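Phase colours on imported control panels - relabel, resleeve or leave alone?
Switchboards and Control forum > Wiring practice

kiler_elec
Posted 7:40 am

Putting together a house rule for phase identification on panels that come in built to the yellow/green/red convention. Our fixed wiring on site is red/white/blue for the old part and brown/black/grey for the newer sub-boards, so a three phase circuit can pass through three colour schemes between the main board and the load.

Panels of the type I mean:

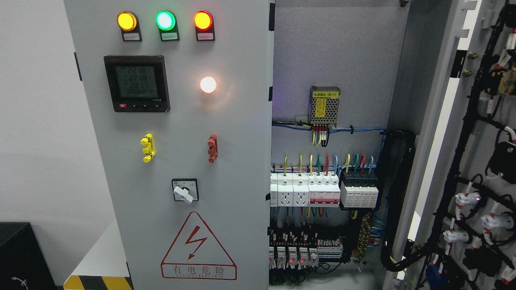
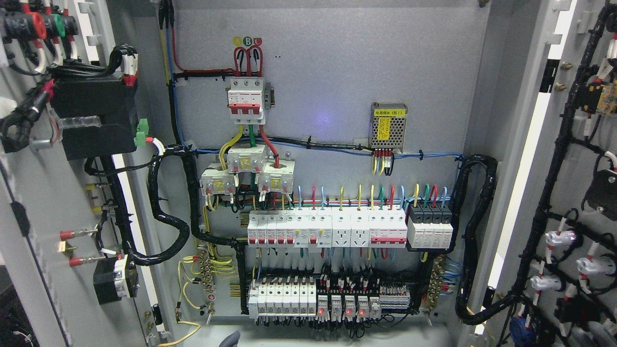
Phase dots A, B, C over the main breaker: yellow, green, red.
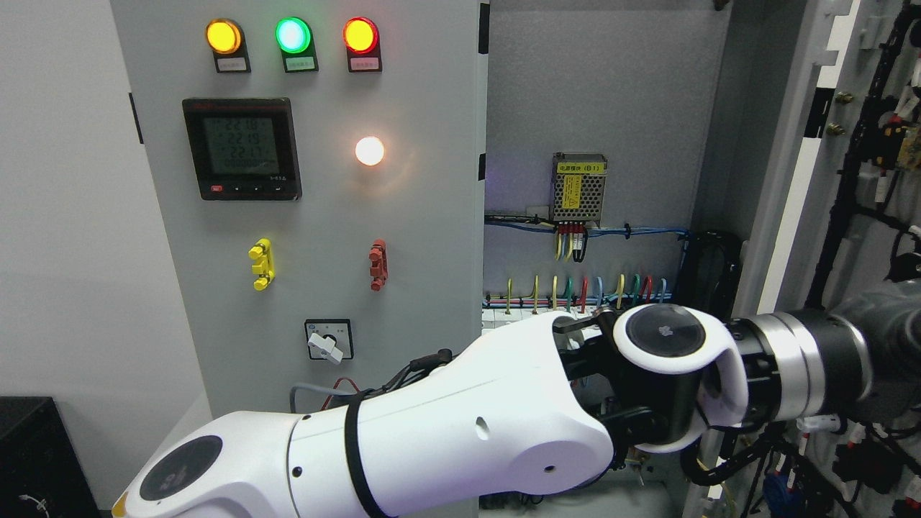
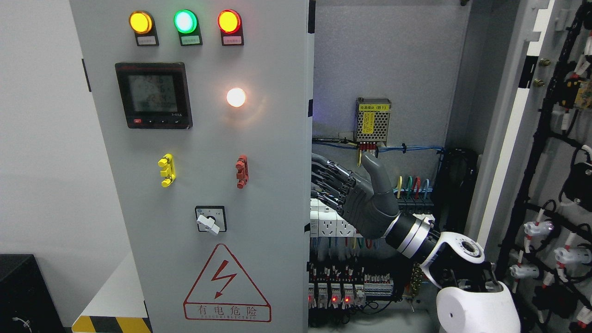

What I want sorted out

1. Do you change lamp lenses on the door to suit local phase colours, or leave them and add a label?
2. Do you resleeve the internal conductors, or only the incoming tails at the main breaker?
3. Who signs for the drawing change? Ours are at 66 sheets and the colour codes appear on most of them.

I have a preference but would like to hear from people who have had to live with the result.

---

Gil
Posted 8:15 am

Leave the inside alone. Label the incomer L1, L2, L3 and put a colour translation table inside the door. The panel was drawn, built and tested as one thing. Once you start sleeving half of it you have a panel that matches no drawing at all.

Lamps I would also leave, with an engraved label under each. The label governs, the colour is a convenience.

---

Duyên Đàm
Posted 8:52 am

Disagree on the lamps. A row of yellow, green and red on a door reads to most operators as warning, healthy, fault. That is how every machine on the floor uses those colours. If all three are on, you will get a call saying the panel is healthy and in fault at the same time. We had that call every night shift for a month.

We changed ours to clear lenses with L1, L2 and L3 engraved on the plate. Clear lens lit means the phase is present, and there is nothing to interpret.

---

Gil
Posted 9:04 am

Clear lenses are fine for operators. For the fitter tracing a lost phase, you have now removed the one colour reference on the door that agreed with the wiring behind it. I would take the nuisance call.

---

Duyên Đàm
Posted 9:20 am

The fitter has a meter and a drawing. The operator has a lamp.

---

prairie_panels
Posted 10:31 am

Canadian view, for what it's worth. Ours is red/black/blue with white as the neutral. So when you say white, you mean an active conductor and I mean a neutral. Black is a phase conductor here and was the neutral colour in your old scheme. Blue is a phase in both of those but a neutral under yellow/green/red and under brown/black/grey.

That last one is what catches people. If the panel has a blue conductor in it, do not decide what it is from the colour. Check where it lands. I would want the neutral bar labelled in words before I worried about any of the phases.

---

kiler_elec
Posted 10:48 am

Agreed on the neutral. I had the phases at the top of the rule and the neutral as a footnote. Will turn that around.

---

Hằng Võ
Posted 11:15 am

Two separate problems are being mixed here, identification and rotation.

Identification: which conductor is called what.
Rotation: what order the phases peak in, and so which way the motors turn.

Say the supply is red = L1, white = L2, blue = L3, and the panel is yellow = A, green = B, red = C. An installer with no drawing puts red on red because it looks right. That puts L1 on C. There are two ways to land the other two.

Yellow on L2, green on L3: the panel sees A-B-C as L2-L3-L1. Same rotation. Motors run the right way and the error is not noticed.

Yellow on L3, green on L2: the panel sees A-B-C as L3-L2-L1. Reversed. Motors run backwards and it is found on the first bump test, or by the phase sequence relay if one is fitted.

The first case is the worse of the two in the long run. Everything works, but the panel's A phase is the site's L2, and every later load balancing exercise is wrong by one place.

---

Gil
Posted 11:40 am

Rolled phases don't matter inside one panel. If the meter and CTs all shift together the readings are still correct in total.

---

Hằng Võ
Posted 11:58 am

In total, yes. Per phase, no, and per phase is what people use when they are deciding where to put the next single phase load. I spent a week last April working out why a sub-board with a "balanced" schedule was running one phase well above the others. Two panels downstream had been rolled. Nothing in either panel was faulty.

It also matters the moment somebody works on the metering. If the voltage taps go back in a different order from the CTs, the power figure is wrong and it still looks like a plausible number.

---

kiler_elec
Posted 12:22 pm

On that point, the door meter in the third photo has three near enough identical voltages on it, 221.8, 221.9 and 221.7 as far as I can read them. With figures that close you could swap any two voltage inputs and the display would tell you nothing.

---

Hằng Võ
Posted 12:35 pm

Correct. Equal voltages prove the phases are present. They do not prove order, and they do not prove that the CT on A is paired with the voltage on A. You need load on for that, and a look at power factor per phase. One phase leading sharply while the others lag, with the same type of load on all of them, is the usual sign. A negative power reading on one phase is more often a CT facing the wrong way or its secondary leads crossed.

Usual warning: short the CT secondaries before disconnecting anything on that side.

---

tenthou
Posted 1:10 pm

Resleeving: we tried it. The contractor quoted 8 hours a panel and it ran well over, and the sleeves went on over the original ferrule numbers. The ferrule numbers are the part I care about. I would take a panel in one colour throughout with proper wire numbers over a colourful one with none.

If you must sleeve, do the incoming tails only, and put the sleeve where the ferrule can still be read. Heat shrink, not tape. Tape lets go after a couple of summers.

---

Gil
Posted 1:26 pm

Seconded. On the smaller control wiring a colour change is pointless. On a big incoming cable, where all the cores may be the same colour anyway, a band at the termination is all you are ever going to get.

---

prairie_panels
Posted 2:05 pm

Check with your inspector before you settle on tails only. Some will accept foreign colours inside a certified assembly and draw the line at the field wiring terminals. Others want it carried through. It depends on the jurisdiction and to some extent on the person, and it is cheaper to ask before the panel is energised.

---

Duyên Đàm
Posted 2:30 pm

On question three, I would not edit 66 sheets. Add a single sheet at the front with the translation table, give it a revision number, and reference it in the title block of the rest at the next reissue. If you edit in place you will miss some, and a set with two colour codes in it and no note is worse than a set in the wrong one.

Whoever owns the drawing set signs. If that is the panel builder, send it to them and get it back stamped.

---

kiler_elec
Posted 3:48 pm

Draft rule, from the above:

a. Neutral and earth bars labelled in words, first item checked.
b. Incoming tails banded in site colours at the termination, heat shrink, ferrules left readable.
c. Panel terminals marked L1, L2, L3. No resleeving past the main breaker.
d. Phase rotation tested at the incomer and recorded. Phase identity proved back to the main board, recorded separately.
e. CT and voltage pairing checked under load, per phase.
f. Translation table inside the door, laminated, and as sheet one of the drawings.
g. Door lamps: open. I lean towards clear lenses.

---

Gil
Posted 4:02 pm

a to f fine. Still against g. At least keep the original lenses in a bag in the document pocket.

---

tenthou
Posted 4:19 pm

For d, write down how identity was proved. "Checked" is not a method. Voltage between the same phase at both ends should read close to zero, and between different phases you get full line voltage. If the far end is 100 metres off you need a long lead rated for the job, or do it dead with a continuity test under isolation. I prefer dead.

---

Hằng Võ
Posted 4:33 pm

Dead for identity, live for rotation. Also add a line to e saying what the minimum load is. Our Grilla analysers give rubbish power factor figures below 4 percent of the CT rating and people do record them.

---

kiler_elec
Posted 4:51 pm

Both added. I'll put the lamp question to the shift operators and post what they pick.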